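Candy sort data collection, weekly sync
Monday, 2:00 pm, notes by N. Ibarra

Went through last week's list first. Gumamham order still open, no change. Lostitz wants the task wording frozen before we record any more. Agreed, wording is now "put each packet in the bin of its color, one arm at a time is fine."

Count target stays at 200 good episodes for this task. Episodes with a dropped packet: keep if the operator recovers, tag it. Drop and no recovery, toss.
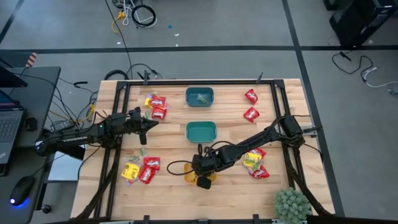
Start layouts. Packets in groups on both sides of the bins, mix of colors in most groups. Operators keep building the same groups out of habit, need to shuffle more between episodes. Bin order to be swapped every block, not just when someone remembers.

Length cap 90 seconds, then stop and reset. Taltetti asked for longer on the full clear task, parked for now.

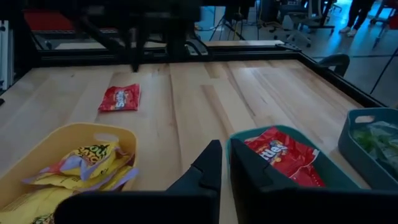 Wrist views: check before each block that the finger tips are in view and sharp. Long talk about overlapping packets. Policy goes for the top one and drags the other along. Want more examples of pulling apart a pile, slow, no pushing against the bin wall. 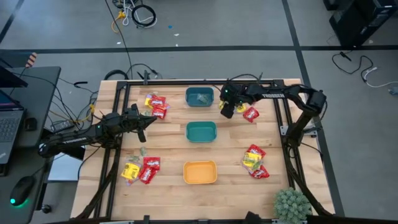
Two-arm episodes. Still too few where both arms move at once, most people park the left and work the right. Lostitz to write a short note for operators on this. Also please no hovering at the start, trim the idle part or begin moving right away.

Labels, 2 people per batch, disagreements go to Nicanor. Seperate folder for failed grasps, dont mix with tossed.
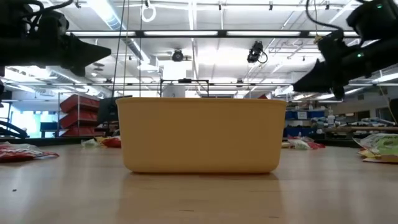
Low side view stays in the recording set. Question whether it helps training at all, run with and without and compare, 2 seeds each.

Actions
Nicanor: shuffle sheet, bin swap schedule
Lostitz: operator note
Taltetti: side view comparison, numbers by next meeting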